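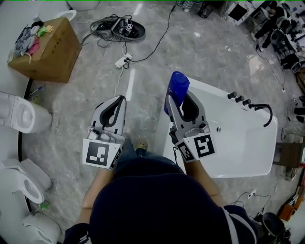
Syringe filters, the talk nobody asked me to shorten

Okay, morning everybody. Grab the coffee now, the back table gets cleared before the second session.

(Wait for the door to close.)

I'm Tanner Carrier and I've spent most of my working life pushing liquids through small plastic discs. Today I want to talk about picking a syringe filter, and mostly about the ways I've picked the wrong one. Manon Lachance has the protein session after me, so if you have a really hard question about antibodies, save it for her, she'll be thrilled.

Start with the story. Back in May we had a run of samples going onto the HPLC and a little extra peak showed up in every one of them. Same spot, same height, even in the blank. I blamed the column. I blamed the solvent. I blamed Dale Morin, who was on vacation at the time (sorry, Dale). Then Jocelyn Després ran a blank straight into the vial with no filter and the peak was gone. It was coming out of the filter! We'd switched to a different membrane and I hadn't rinsed it once.

(Slide: the two traces. Let them look at it for a bit before talking.)

So, first point, throw away the first milliliter. Push it to waste, then collect. If your sample is tiny, rinse the filter with your clean solvent and blow it out with air before you load. Whatever you do, do the same thing to your blank.

Next, membrane material. I'm going to go quickly, the table is in the handout. Nylon is tough and wets with nearly anything, but it grabs protein, so keep it away from dilute protein samples. PES is what I reach for with buffers and media. It's fast and it doesn't hold on to much. PVDF, the hydrophilic kind, is also low binding and copes with a fair range of solvents. PTFE is for the nasty organics. Plain PTFE won't pass water unless you wet it with alcohol first, and I have watched people lean on a syringe with both thumbs wondering why nothing comes out. Please don't lean on it. The filter can burst or pop off, and then you're wearing the sample.

(Ask for a show of hands: who has worn the sample? Put mine up.)

Pore size. Most of us live with two numbers, 0.45 and 0.22 micron. For general HPLC cleanup, 0.45 is usually fine. Go to 0.22 for small-particle columns or if you need it sterile, and for sterile work buy the ones sold and packed as sterile. If the sample is muddy, spin it first or put a glass fiber prefilter on top. You'll save filters and your hands.

Housing and diameter. 13 mm for small volumes, 25 mm when you've got more to push. A bigger disc keeps more liquid inside it, so with half a milliliter of something precious you want the small one. Luer lock every time for me – slip tips come off at the worst moment. And check the housing as well as the membrane, it touches your solvent too.

(If there's time: the Zelterow project. If not, skip to binding.)

On Zelterow we went through 2,352 filters, and Mervin Sawatzky logged the lot number on every single one. I teased him about it right up until one box started clogging early and he found the lot straight away. Write down your lot numbers.

Binding. Easy check, run a known standard filtered and unfiltered and compare the two. Do it at your lowest concentration, that's where losses show up. Use the same syringe for both, too – rubber plungers can shed things of their own.

(Questions. If it's quiet, ask who's still using nylon for everything.)

Handouts are by the door. Manon, you're up.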